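My Mother's Power of Attorney and the Bank That Had Never Heard of Paper

My mother signed her durable power of attorney in August, at my kitchen table in Dakthorpe, with two witnesses from next door and a notary who charged extra for mileage. She was in a good mood about it. She had put on lipstick. She signed everywhere she was told to sign, asked if she was now legally dead, and wanted to know who was going to pay for lunch.

I was, it seems, since I was now her agent.

The document ran to 13 pages. I had read all of them, which I mention only because I would like some credit for it. It said I could deal with her bank accounts, her taxes, her insurance, her house, her car, and (in a paragraph I still think about) her livestock. My mother owns no livestock. Her lawyer said it was standard language and that I should leave it in. I left it in. If a goat ever turns up, I am ready.

What I was not ready for was the bank.

If you haven't done this, you may believe what I believed, which is that once a power of attorney is signed, witnessed and notarized, you walk up to a counter with it and the person at the counter says thank you. I'd had visions of a small stamp. I brought the original in a folder and wore a shirt with a collar.

The young man at the Dakthorpe branch looked at page one, then page 13, then me. He said it would have to go to Legal. I asked where Legal was. He said it was more of an email address.

Legal took 20 days. Then Legal wrote back to say they preferred customers to use the bank's own power of attorney form, which could be completed by the account holder in person at any branch. By this time the account holder had fallen in her bathroom and was in the rehab wing at Cladon with a plate in her hip, on a medication that had her convinced I was her brother. She couldn't have signed a birthday card. I explained this. They sent me the form again, with the signature line highlighted.

So I went and read up, as people do at eleven at night when they are angry. I am not a lawyer, and you should ask one where you live, because the rules change every time you cross a state line. But many states have a law on this exact problem. In general terms it says a bank can't turn down a properly made power of attorney just because it isn't the bank's favorite kind. They can ask for a certification from you, or an opinion from a lawyer, and they usually have a set number of days to do it in. If they refuse without a good reason, a court can order them to accept it, and in some places make them pay your legal fees too.

I put that in a letter. Or rather, my mother's lawyer put it in a letter, which cost me $400 and was worth every cent for the second paragraph alone, where she used the word "unreasonable" twice and "fees" once. The bank discovered within the week that our paperwork was fine. The young man at the counter seemed pleased for me. I think he'd been on my side the whole time, in the way you're on the side of a team you saw on TV once.

Some things I'd do differently, for anyone coming up on this with a parent of their own.

Take the document to the bank while your parent can still go with you. All of this could have been settled in one dull morning in August, with my mother sitting right there asking about the free pens. If the bank has its own form, have her sign that too, and check with the lawyer first that it doesn't cancel the real one. Apparently some of them do – the fine print says all earlier powers are revoked, and there goes your goat clause.

Ask for more than one original. We had one. I carried it around like a kidney.

Keep a record of every call. I had been writing things on the backs of envelopes, and then I started using Fusa, a little notes app my daughter put on my phone, and by the end of it I had 32 entries. Several just say "on hold." One says "on hold, flute."

And sign your name properly. When you sign for someone as agent, you write their name, then "by," then your name, then "agent" or whatever your lawyer tells you. I signed the first three checks as plain old me, and one of them came back from the electric company with a note. A handwritten note! I was almost touched.

The bank part is done now. The long-term care insurer has its own department, its own form and a different flute. They've asked for a copy of the power of attorney "with all pages facing the same direction," so that is tomorrow morning's job.

Mom is back to knowing who I am, more or less. Last night she asked whether I was being paid for all this. I told her the document allows reasonable compensation. She told me not to get ideas.

Comments are open. If you have gotten anything past an insurer on the first try, please tell us how, and use small words.

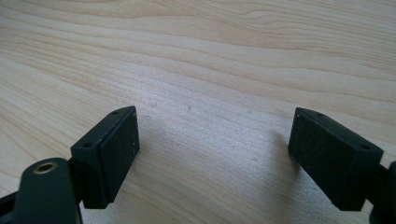
Pale wood, wavy grain, two specks of dust.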